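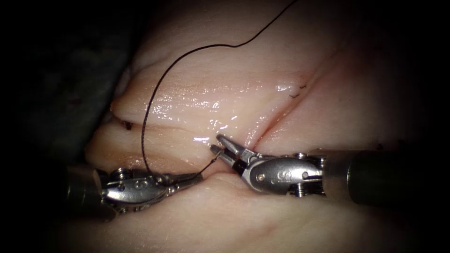
Section 5: Setting up your practice station

By now you've unpacked the Bema stitching kit, checked everything against the list in the lid and (we hope) had a good nosy through the thread drawer. This section gets you from a pile of bits on the kitchen table to a proper place to work. Take your time over it. A good station makes hand suturing so much more enjoyable, and you'll feel the difference from the first evening!

You will need: the base tray, the Bema pad, the two side clamps, the Tronen lamp, your needle holder and forceps, the sharps tub, a towel and a chair you like sitting in.

Choosing your spot

1. Pick a table that doesn't wobble. Push down on each corner with your palm. If it rocks, fold a bit of card under the short leg before you go any further.

2. Sit down and rest your forearms on the table. Your shoulders should stay low and your elbows should sit just level with the top. Raise or lower the chair until they do — a cushion is fine.

3. Leave clear table on both sides of where the tray will go. Your wrists turn a lot when you drive a curved needle, and you'll want the room.

Note: Daylight is lovely to stitch by, but a window behind you will throw your own shadow right across the pad. Turn the table so that the light comes in from the side.

Fitting the tray and pad

4. Lay the towel flat and put the base tray on top, with the raised lip facing away from you.

5. Peel the film off the back of the pad. Keep the film. You'll want it again for storage.

6. Lower the pad into the tray, back edge first, and smooth it down with the flat of your hand. Don't stretch it. A stretched pad pulls every cut open, and then your stitches have to fight it all the way along.

7. Slide a clamp on to each side and turn the knobs until they just bite. Give the pad a gentle tug. If it creeps, add a quarter turn and try again.

Caution: Do not tighten the clamps with pliers. The knobs are made for fingers, and the thread inside them will strip. Replacement knobs are part 1397 in the Sayegh spares list.

Setting the lamp

8. Screw the lamp foot to the table edge on the side opposite your writing hand.

9. Switch on and turn the dial to 600 (the number is printed on the collar). It's a good starting point for an ordinary room in the evening.

10. Swing the head over until the light falls across the pad at a slant. Straight down looks brighter, I know, but a slanting light picks out the edges of the cut and shows you how deep they go.

11. If the surface throws glare back at you, dip the head a little or move it further round. You shouldn't have to squint.

Note: The lamp head gets warm after a long session. Let it cool before folding the arm away.

Making your first cut

New pads come uncut, so you choose where to begin. Iresha Gamage, who wrote the exercises in the workbook, likes people to start with a short straight cut near the middle and leave the fancy shapes for later. I was impatient and went for a zigzag on my first pad. It looked dreadful and I had a wonderful time, but her way is better.

12. Draw your line with the washable pen.

13. Fit a fresh blade to the handle, holding the blade with forceps and never with your fingers.

14. Cut along the line in one smooth pass, through the top layer only. Go back for a second pass if you need more depth.

15. Take the blade off and put it straight into the sharps tub. Do this now, before you reach for the thread.

Caution: Blades and needles are sharp enough to go through a tea towel and the hand underneath it. Keep children and pets out of the room while the kit is open, and never leave a needle lying on the table.

Loading the needle and thread

16. Open the thread packet at the notch and draw the needle out with the needle holder.

17. Grip the needle a little way back from its middle, towards the thread end. Hold it too near the tip and you can't get a full bite. Hold it right at the thread end and it may bend.

18. Close the holder until the ratchet clicks once. One click is plenty!

19. Pull the thread out slowly in a straight line. It will want to spring back into the coils it had in the packet, so run it between finger and thumb a couple of times to calm it down.
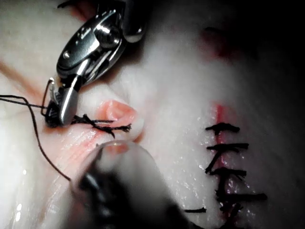 20. Check that the thread isn't looped round the lamp arm or a clamp knob before you take the first stitch. It sounds silly, but everyone does it, and it's maddening to find out with the needle already through.

21. Take one stitch across the cut, tie it off and stop there. Look at it. The edges should meet without puckering. If they're bunched up, the knot is too tight. If you can see a gap, go again with a touch more pull on the second throw.

That's your station up and running — well done! Workbook page 26 has the first full exercise, a row of single stitches, and it's a cracking one to settle in with. Put the radio on.

Packing away

22. Count needles out and needles in. Write both numbers on the card inside the lid.

23. Wipe the pad with a cloth dampened in plain water. No washing-up liquid, and please no alcohol wipes, as they turn the surface tacky.

24. When the pad has dried, press the film back over it and store it flat.

25. Wipe the needle holder and forceps, put a tiny drop of oil on each joint and work them open and shut. Leave them on the last bit of towel overnight with the jaws open.

If something isn't right

The pad slides about in the tray. There's probably dust on the back. Lift it out, wipe it, let it dry and refit.

The needle twists in the holder. Wipe the jaws and look for fluff or bits of old thread. If they're clean, check that you're gripping the needle near its middle and not out on the curve by the thread.

The thread keeps fraying. You may be grabbing it with the forceps. Try to handle the needle with your tools and the thread with your fingers, at least until knots feel easy.

Your hand aches. Stop, have a cup of tea and shake it out. Most beginners squeeze far too hard, and it eases off with practice.

For anything else, ring the Drerham workshop in the afternoon and ask for Dima Farah. That's me, and I love a thread question. The workshop shuts for part of July, so leave a message then and I'll call you back.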